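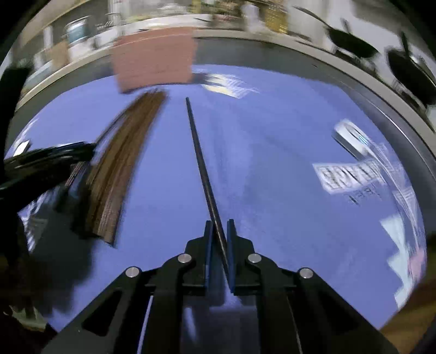 Someone under my last post asked why I don't just steer the arm from a chair with a controller, if the whole point is for the arm to learn. Fair question, and the answer got far too long for one reply, so please get comfortable, I'm making it a thread.

I do both! I have spent a good part of this winter doing both. The Gudex arm is bolted to a bench at Kotura, where I get bench time, and I can drive it from across the room with a little leader arm that it copies. It's great fun for the first ten minutes, and then your shoulders start to tell you about it.

For kitchen things, though, I keep going back to the hand-held gripper. You carry it to the counter, you pinch the thing, you move the thing, you let go. The camera on the tool sees what the arm's camera will see later, and the arm gets to stay home on its bench.

The job at the moment is thin stuff. Sticks, rods, anything long and skinny that lies flat on a cloth and does not want to be picked up. The fingers have narrow blue pads on the inside and I have become very attached to those pads, I'll admit it.

A rod like that will turn between the fingers if you pinch it off center. With your bare hand you fix it without thinking, a little roll of the thumb and it's done. The gripper has no thumb. So you learn to put it down and take it again, calmly, and that's a move worth showing too, if you ask me.

By remote control the same pick takes me 3 times as long. I can't feel the cloth push back, so I hover, and I lower, and I hover again, and then all that hovering is in the recording. The arm learns to hover. I watched it do exactly this one evening, dithering over a single stick like me in front of an open fridge.

With the gripper in my hand I have the opposite trouble – I'm too quick. Wrists are fast! I swing over to the next thing and the whole view smears, and whatever was lying beside my target turns to streaks. So I've been saying "slow, slow, slow" under my breath, which must be lovely for anyone within earshot.

Somebody else wanted to know how many times you have to show it. For this one I'm aiming for 200 good ones before I train again. Good meaning I'd be happy to see the arm do it that way. If I fumble and recover nicely, I keep it. If I fumble and then wave the gripper about while I think, out it goes.

And please don't tidy up first. I used to clear everything away and show the pick on a bare cloth, and then the arm met a real counter and had no idea what to do with itself. Now the towel stays, the jars stay, the pans stay. I shift things between takes, and I come at the cloth from a different side when I remember to.

The Bomier folks have a nice habit that I've stolen: they say out loud what they're about to do before each take. "Picking the rod, near the middle." It sounds silly and it keeps you honest about where one try ends and the next begins. Saves so much trimming later, you wouldn't believe it.

Where I do still use the remote setup: anything with force in it. Pressing a lid down, wiping, pulling a drawer that sticks. My arm is stronger and softer than the Gudex arm, and if I show it something by hand that its joints can't manage, that's a wasted afternoon. Ask me about the drawer sometime.

Oh, and lens wide or narrow, since that came up 2 replies down: wide. Yes, the counter bends like a banana. You stop noticing. I'd much rather have the far edge of the cloth in view than have straight lines, and the training doesn't seem to mind the bend as long as it's the same bend every time.

If you use the Katiyar scripts to line up your takes, check the finger width readings before you record a whole batch. Mine were a hair behind the video and the arm kept closing late. I had to throw out an entire February evening, and there may have been some ice cream afterward.

More sticks tomorrow morning. If you've shown a robot anything long and thin and found a nicer way to get it off a soft cloth, please do tell me, I read every reply even when I'm slow to answer.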